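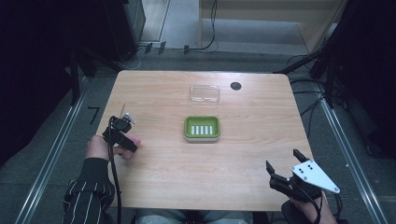 A **soap dish** is a small, open holder that keeps a bar of soap up out of its own puddle, and I've been writing about them on this wiki long enough that people send me links to them at night. Most dishes have two jobs: hold the bar still and let the water go somewhere else. The common household kind is a shallow tray with a few ridges or slots. The green one on the table is a very good specimen of what I call the ribbed type, with five raised white ribs on a lime-green tray and a white base, and it's the type I'd hand to anybody who asked me where to start. It's rectangular, so it suits a rectangular bar (obviously!), and the ribs are easy to see against the green, which I like more than I probably should.

## Names

I say "soap dish" for everything. You'll also run into *soap tray*, *soap rest*, *soap saver* and, in older catalogs, *soap stand*. Some people keep "soap saver" for the loose spiky mats that drop into a dish you already own, and Volker Kohlhase, who edits the bathroom fixtures pages here, would like me to keep to that. I do try. A *soap box* has a lid and is a different animal, see below.

## Main types

**Ribbed.** Raised bars across the tray, with the soap lying on top of them. Water runs down into the channels between. Easy to rinse, easy to wipe, and there's not much that can clog.

**Slotted.** Holes or slits go right through the tray, usually with something underneath to catch the drips. Two-piece versions come apart for washing, and you should really take them apart now and then, because what collects down there is soup.

**Sloped.** One end is open or has a little spout, and the water runs off into the sink. I love these on a wide sink and can't stand them on a narrow one, where they dribble along the counter toward the toothbrushes.

**Flat.** A saucer. Pretty, often ceramic, and the soap sticks to it like a stamp. I keep guest soap on one and that's all I use it for.

**Wall-mounted.** Screwed, glued or stuck on with suction. The old built-in tile ones belong here too, and they have their own page.

## Lids and boxes

A cover keeps dust off and keeps the bar from sliding around in a bag. It also shuts the damp in, so a wet bar under a tight lid goes soft on you. For a trip I pat the bar dry with a towel, close the box, and open it again as soon as I get where I'm going. Clear plastic lids are the most common ones I see, and they're also the ones I lose, since you can set one down on a pale table and look straight through it.

My travel box is an Endent, which clicks shut nicely, and before that I had an Akix with a hinge that gave up after one April of camping. Both have a ribbed floor.

## Fit

A dish should be a bit longer and wider than the bar. If the soap hangs over the side, water follows it over the side, and then you have a ring on the counter. Round bars will sit in a rectangular dish perfectly well; rectangular bars in a round dish wobble. Rib spacing matters more as the soap wears down! A fresh bar bridges anything, but a sliver will drop between two ribs and wedge there, and you'll be picking at it with a fingernail.

## The soap itself

Bar soap soaks up water wherever it touches any, so the underside suffers first. A bar with a stamped face is handy for keeping an eye on this. The pink one I have in mind is a rounded rectangle with a wavy-edged round emblem pressed into it, a big monogram in the middle and a line of lettering that looks something like VERMONT, all gone a little soft. There are whitish, chalky patches on it as well, mostly along one edge and down by the corners. People write to me worried about pale patches on soap. I use bars with pale patches all the time and I've never thrown one out over it.

If you want the stamp to last, lay the bar with the stamped side up. 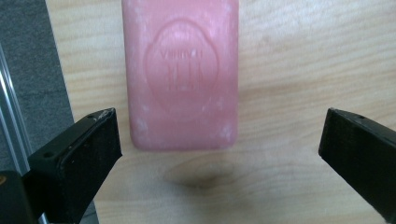

## Cleaning

Hot water does nearly all of it. I run the tap over the dish and go along the channels with an old toothbrush. For a chalky film from hard water, I soak the dish in plain white vinegar and warm water while I do the rest of the bathroom, then rinse it well. Stone dishes shouldn't get vinegar, so use dish soap on those.

Scrape the gunk off before you soak. Save it if you're that kind of person (I am) and press it onto the next bar while both are wet.

## Collecting

There are more of us than you'd think. Eusebio Guzmán has 300 dishes, of which 22 are lidded, and he lent me most of the ones I measured for the size chart on the talk page. His favorite is a ribbed Skitus in yellow. Mine is an Asfaw sloped dish with a chip in the spout, and I'm not trading it, Eusebio.

## See also

- Soap saver mat
- Built-in tile soap holder
- Travel soap box
- Soap on a rope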